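Demos in der Simulation sammeln: wie viel Variation?

violeta_a
Hallo zusammen, ich sammle seit Mai für unser Projekt Dristmont Beispiele in der Simulation, per Teleoperation, und bin bei 200 Episoden. Jetzt frage ich mich, ob ich die Kleinteile stärker verstreuen soll oder ob das Netz dann gar nichts mehr lernt. So sieht es bei mir aus:
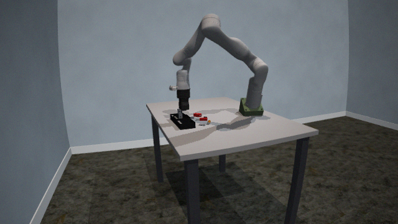

Greifer über dem schwarzen Tray, Kleinteile rechts daneben

Ursina W.
Schön, dass du das zeigst! Ich würde unbedingt mehr streuen, und zwar gleich. Wir haben bei Feturari 60 fast gleiche Demos gemacht und alle wieder weggeworfen (schade um die Abende).

v_urrutia
Da muss ich Ursina lieb widersprechen. Erst eine enge Verteilung, bis die Policy greift, dann langsam aufmachen. Und lass die Schatten ruhig drin, die stören weniger, als man denkt.

violeta_a
Danke euch beiden! Noch eine Ansicht, auch mit dem grauen Teil hinten am Tray:
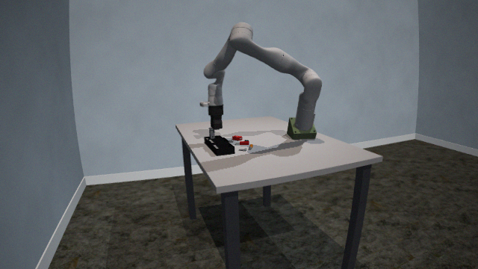 Noch einmal Arm und Tisch, vorne rechts ist die Platte frei

Ursina W.
Genau die freie Fläche meine ich, Violeta, da gehören auch Teile hin! Probier doch 13 Episoden damit und berichte, ich bin richtig gespannt.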